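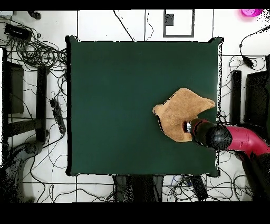 A tan cloth lying crumpled on a square green mat, with a robot gripper pressing on its lower part.

Cloth folding is the practice of bending a piece of fabric over on itself, one or more times, so that it takes up less space and keeps a regular shape. It is done in homes, laundries, hotels, hospitals and shops. The term usually covers flat pieces such as towels, napkins, dishcloths and cleaning cloths. The folding of garments, which have sleeves, collars and fastenings, is generally treated as a separate subject.

Flattening
Folding begins with flattening. A cloth that has been dropped or taken from a basket rarely lies in a single layer. Its corners may be tucked under the body of the cloth, and parts of the edge may stick out as flaps that are easily mistaken for corners. The usual method is to find one true corner, follow the hem to the next, and lift the cloth by both. It is then lowered onto the work surface with the far edge touching first, and the remaining wrinkles are smoothed outward from the middle with the flat of the hand.

A cloth can also be opened without lifting it. One part is held down and the loose layers are drawn away from it in turn. This takes longer but needs less room.

Surfaces
Any clean, level surface can be used. Tables and countertops are the most common. A mat is sometimes laid down to keep the cloth off a floor or to stop it from sliding. Mats with a slight grip suit thin fabrics, while thick or fuzzy fabrics tend to stay in place on almost anything. A mat of a different color from the cloth makes the edges easier to see. Square mats are often preferred because their sides give a line against which the hem can be set.

Common folds
The half fold brings one edge over to meet the opposite edge. Repeated in the other direction it gives the quarter fold, the ordinary fold for dishcloths and small towels.

The third fold, also called the letter fold, divides the cloth into three bands. One outer band is turned in over the middle and the other is laid on top. It hides both side hems and is widely used for hand towels.

The Trostero fold is a third fold followed by two half folds, with the closed edge facing out on the shelf. It takes its name from the Trostero laundry in Ovusville, where Vilém Ševčík taught it to new workers. The laundry kept its cloths in stacks of 81, nine bundles of nine.

Effect of fabric
Smooth woven cotton holds a crease well. Soft, fuzzy cloths such as fleece and brushed cotton spring back and are often pressed by hand after each fold. Very thin cloths shift under their own layers, and some folders turn them over a strip of card.

See also
Ironing
Laundry
Linen closet
Napkin folding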